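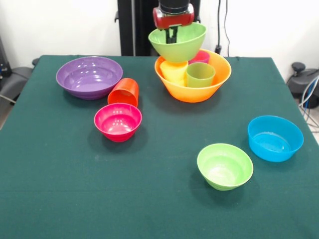

Qui sommes-nous

Paltden, c'est un atelier de robotique de manipulation. Des bras, des pinces, de la vaisselle en couleur, beaucoup de câbles. Installés à Brurnine, dans 400 m² partagés avec l'école Bitar. Au départ une salle de TP et deux tables. Aujourd'hui 14 personnes, entre ingénieurs, techniciens et alternants.

Notre métier : apprendre à des bras à saisir et ranger des objets du quotidien. Bols, tasses, assiettes. Ça a l'air simple. Un bol, ça se prend par le bord ou par l'intérieur, ça glisse, ça bascule dès qu'on le pose sur autre chose. On y passe nos journées.

Nos clients : cuisines collectives, laveries, quelques labos. Et Fitivthorpe, notre partenaire de la première heure, qui nous prête du matériel et nous renvoie des questions pénibles (merci quand même).

La journée portes ouvertes

Une fois par an, en avril, on ouvre l'atelier. 500 visiteurs la dernière fois, on en attendait 100. Plus de café à 11 h, désolés. Parents, lycéens, voisins, deux classes de Bitar venues en entier, des curieux entrés parce que la porte était ouverte.

Au programme : visite des postes, démonstration de rangement sur nappe verte, questions au micro. Nadine Hijazi, responsable des démonstrations, commente en direct. Les enfants choisissent la disposition de départ — et ils choisissent toujours la plus tordue. Tasses couchées, bols éparpillés. Tant mieux, c'est comme ça qu'on progresse.

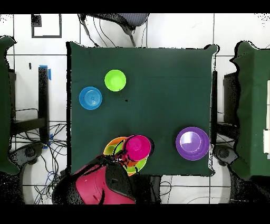 La démonstration de rangement : la pince au bord du bol magenta, sur la pile.

Questions qui reviennent : est-ce que ça casse ? C'est du plastique. Est-ce que ça va vite ? Non. Est-ce qu'on peut essayer ? Oui, sur le poste d'initiation, à partir de 14 ans, avec un membre de l'équipe à coté.

Venir nous voir

Hors portes ouvertes, visites sur rendez-vous, groupes scolaires bienvenus. Prévoir une heure, chaussures fermées. Sonner à l'entrée Bitar, pas coté parking, la sonnette ne marche plus.

Stages et alternances : candidatures toute l'année, CV et quelques lignes sur ce que vous aimez bricoler — pas besoin de lettre de trois pages. Réponse sous deux semaines, un peu plus en avril.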